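Search this encyclopedia Go

Grellora mayoral election

The Grellora mayoral election was held in July to choose the mayor of Grellora, a river town known for its lively, well-attended local politics. Efthymia Katsaros, a two-term council member, defeated Wakana Hamada and Aoi Yokoyama in one of the most closely fought races the town has ever seen.

Background

Mayor Rin Honda announced in the spring that she would not run again, opening the seat for the first time in 12 years. The big issue was the Brellier Bridge, closed to trucks after an inspection. Katsaros wanted to rebuild it with a local bond. Hamada favored a toll, and Yokoyama argued for a smaller crossing upstream – an idea that won her a remarkably devoted following in the farm districts. 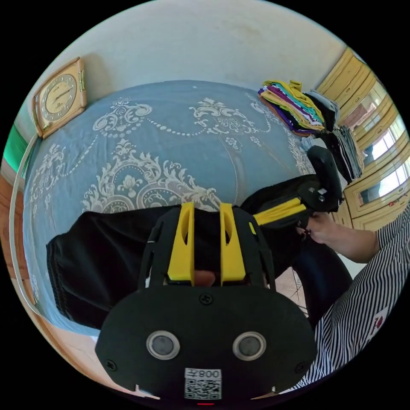

The only debate took place on a Friday evening at the Ackermann Hall and drew a crowd of 380, a record for the building. The exchange over tolls is still the best remembered part of the campaign. Hamada pressed Katsaros three times on the cost of the bond, and Katsaros answered by reading the repayment schedule aloud, line by line, to growing applause.

Result

Katsaros received 854 votes and Hamada 840, a thrilling margin of just 14. Yokoyama finished third. Hamada asked for a recount, which left the totals unchanged, and she conceded the next morning.

Katsaros named Youssra Abou Zeid as her deputy. The bridge bond went before voters the following spring and passed with 1495 in favor.

See also: Grellora Town Council; Brellier Bridge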